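Week 5: Reading grasp success numbers without getting fooled

Handout for the seminar, revised 11 August 2023. Read the Mbwambo report before you come, including the appendix, which most of you skipped in June.

The claim at stake is simple to state. A grasp policy is trained on picks from a bin of mixed household things, and the authors report that it clears unfamiliar objects 68 percent of the time over 800 attempts. Subira Mbwambo's group calls this "general picking." I'd like you to be slow to agree.

Start with the denominator. An attempt in the Sowerby protocol is counted only after the planner has proposed a grasp it likes. If the planner gives up, the bin is stirred and nothing is logged. So the headline figure is success given that the system was already willing to try - a friendlier number than the one a warehouse would care about. Look for the abort rate. It is in the appendix, in a table with no caption.

Next, what does "unfamiliar" mean? The test objects were bought from the same kinds of stores as the training objects. A plush animal the network has never met is still a plush animal, and soft toys forgive a bad grasp: the fingers sink in and hold. A shallow bowl or a hairbrush is a harder case, and the answer depends a lot on how it happens to land. Pooling all of these into one percentage hides the part we want to know. Tracey Marsden's rerun at Gratencombe split results by object type, and the ranking of the 3 methods changed. She used fewer trials, so don't lean on that too hard either.

Then the bin itself. Sloped walls tend to slide things back toward the floor, which helps. Objects against a wall block the fingers, which hurts. Neither effect is measured, and the Zetum baseline was run in a different bin.

For discussion: suppose you had one day on the robot and could rerun a single condition. Which would you choose, and what result would make you drop your objection? Write down the second part before you come to class.
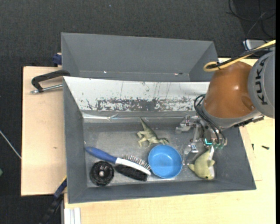
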